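Kitchen Tips: Getting Through a Big Bag of Dried Beans

We use cookies to make this site work better for you. By carrying on you agree to our cookie policy. Accept | Settings

14 November 2021
Print this page | E-mail to a friend

Back in September I bought a huge sack of dried white beans from the Sheehan farm stand because it was cheap and I was feeling ambitious. I'm happy to report we're near the bottom of it! A few of you asked how I get beans on the table on a work night without planning my whole life around a pot, so I've written down what I do (and a couple of things I've quit doing).

First, sort them. Tip a cup or two at a time onto a baking sheet and push them around with your fingers. I once skipped this and bit down on a pebble the size of a lentil, and my dentist got to hear the whole story.

Soak overnight in plenty of cold water with a good spoonful of salt. I know, I know — my mother swore salt made the skins tough, and I believed her for most of my adult life. Try it once. The skins come out softer, and the beans taste of something all the way through. If you forget to soak, bring them to a boil for 2 minutes, turn off the heat, put the lid on and leave them for an hour.

Keep the sack somewhere cool and dark. I had mine next to the stove at first, which was silly, and moved it to a low cupboard in the hallway after a week.
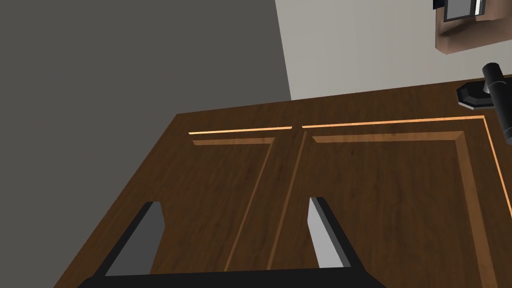 Old beans take forever, too. If yours are still hard after two hours of simmering, they've probably been sitting in a warehouse a long time, and a pinch of baking soda in the water will help them along. Just a pinch! Too much and they taste like soap.

For the pot itself I put in an onion cut in half, a bay leaf and a strip of orange peel if there's one lying about. Keep the water at a lazy bubble. Tomatoes, vinegar and lemon juice all wait until the beans are tender, or you'll be standing there at nine o'clock eating toast.

Now, freezing. I cook a big batch and freeze it in 2-cup tubs, with enough of the cooking liquid to cover the beans. They keep for months that way, and I can drop a block straight into soup. Leave a little room at the top of the tub. Write the date on the lid, too, or you'll end up with a freezer full of mystery tubs like mine.

My neighbor Toàn Đoàn gave me the best tip of the lot, which is to save the extra liquid and use it in place of stock. I poured mine down the sink for years. It's lovely in a vegetable soup, and I've used it to loosen mashed potatoes when we were out of milk (my husband didn't notice, and I didn't mention it). 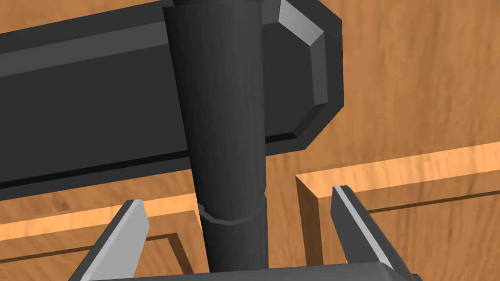 Dark gray against orange-brown wood.

What to make with them? Our usual is beans on toast with garlic and a heap of wilted greens, and it takes roughly 9 minutes once the tub has thawed. I also mash them with olive oil, lemon and black pepper for sandwiches. For a crowd I do a chili with 4 cups of beans, two cans of tomatoes and whatever peppers need using up, and I've stopped putting ground beef in it. My brother-in-law had seconds, and he is NOT a bean person.

About the gas question, which I get every single time: start small. If you only eat beans once in a while, have half a cup and work up from there. Drain off the soaking water and rinse well before cooking. It helped in our house, anyway.

Next time I'll do lentils, which don't need soaking at all, and I want to try a loaf made with mashed beans from a recipe I found taped inside an old cookbook.

834 shares | 9 comments
Sign up for the newsletter and get new kitchen tips by e-mail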